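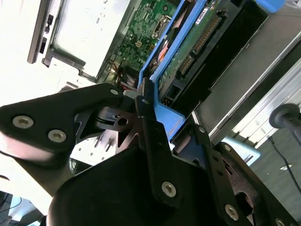 Ovemeo Hilfe > Hardware > Desktop-PC > Laufwerke und Kabel

Suchbegriff eingeben Suchen in: alle Foren Erweiterte Suche

Festplatte im blauen Rahmen, wie kommt die raus und was muss ich bei den Kabeln beachten?

Wanda Okafor
4. Dez. 2023

Hallo zusammen, muss schnell gehen, sorry für Stichworte. Habe einen alten Büro-Tower übernommen, soll für meinen Neffen wieder flott werden. Deckel ist ab. Platte sitzt in so einem knallblauen Plastikrahmen, schräg neben dem Mainboard. Da komm ich nicht weiter. Zieh ich am Rahmen, bewegt sich ein bisschen was, dann ist Schluss. Schrauben seh ich keine, will aber auch nix abbrechen.

Dazu der Kabelsalat. Schwarze Flachkabel, rot-orange Bündel, ein blaues SATA-Kabel, und ein ganz dünnes rot-schwarzes verdrilltes, keine Ahnung wofür das ist. Muss das alles ab oder nur das an der Platte? Und merkt man sich das irgendwie, oder passt eh nur jeder Stecker an eine Stelle?

Prozessor und Speicher kommen später, hat der Vorbesitzer behalten. Neue SSD liegt schon hier, 2,5 Zoll. Passt die überhaupt in den blauen Rahmen?? Anleitung zum Gehäuse hab ich keine, der Händler (Rillbridge) hat nur mit den Schultern gezuckt.

Danke schonmal!
Wanda

Wuyts

einfach fest ziehen, die rahmen halten was aus. hab ich schon zig mal gemacht. ssd kannst du auch lose reinlegen, hat ja keine beweglichen teile

Onus

Bitte NICHT einfach fest ziehen. Die blauen Rahmen haben meistens seitlich Laschen, die muss man zusammendrücken, dann gleitet das Ding raus. Wenn es nach ein paar Millimetern stoppt hängt fast immer noch ein Kabel dran oder eine Lasche ist nicht ganz frei. Altes Plastik ist spröde, ich hab mir mal eine Lasche abgebrochen und seitdem klappert der Käfig. Dein Modell kenn ich nicht, also erst schauen, dann drücken.

Ich würds so machen, dauert vielleicht 15 Minuten wenn man sich Zeit lässt:

1. Netzstecker raus. Nicht nur ausschalten. Dann Einschaltknopf ein paar Sekunden drücken, Reststrom weg.

2. Einmal an die Heizung oder blankes Gehäuseblech fassen. Gerade wenn der Sockel offen ist, nicht mit Pulli über dem Board rumwedeln.

3. Handyfotos, von oben und von der Seite, bevor du irgendwas abziehst. Wo ein Etikett mit Barcode am Kabel hängt: Nummer mit drauf, hilft wenn man mal Ersatz sucht.

4. Datenkabel (blau, schmal) und Stromkabel (breiter) von der Platte ab. Am Stecker ziehen, nie am Kabel. Hat der Datenstecker so eine kleine Metallzunge, die drücken. Auf dem Mainboard alles stecken lassen, da musst du nicht ran. Auch nicht an das dünne rot-schwarze, lass einfach dran und halts zur Seite.

5. Laschen am Rahmen drücken, gerade rausziehen. Nicht verkanten.

6. Beim Wiedereinbau die Stecker ansehen. SATA hat innen ein L, geht nur in einer Richtung rein. Der Stromstecker ist der mit den Adern in Orange, Rot und Gelb, der mit dem blauen Kabel ist Daten. Board-seitig sind die SATA-Ports bei dir die blauen unten links.
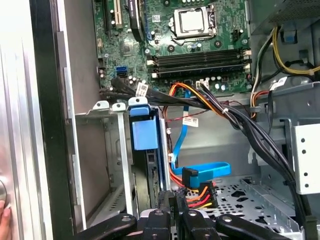
7. Kabelbinder erst ganz zum Schluss aufschneiden, wenn überhaupt. Bei dir sitzt ein kleiner weisser am dicken schwarzen Strang, der stört nicht. Bleibt dran.

8. Speicher rein wenn er da ist, weisse Riegelchen links und rechts müssen einrasten. Beim Prozessor den Hebel am Sockel aufmachen, CPU reinlegen ohne Druck, zu. Vorher gucken ob Pins krumm sind!! Lag der Sockel länger offen, Lampe drauf und schräg reinschaun.

Zur SSD: in den Rahmen passt sie so nicht, der ist wohl für 3,5 Zoll. Gibt Einbauadapter für 6 Euro, vier Schrauben, fertig. Lose reinlegen geht zur Not, aber wenn der Rechner zum Neffen getragen wird würd ichs lassen.

Wanda Okafor

Super, danke Onus! War tatsächlich eine Lasche, hinten, die hatte ich garnicht gesehen. Platte ist draussen, alles heile. Adapter bestellt, kostet mit Versand jetzt 13 Euro, na ja. Fotos hab ich auch gemacht. Melde mich wenn CPU und Ram da sind, wird wohl Februar.

Wuyts

ok bei mir gings immer ohne laschen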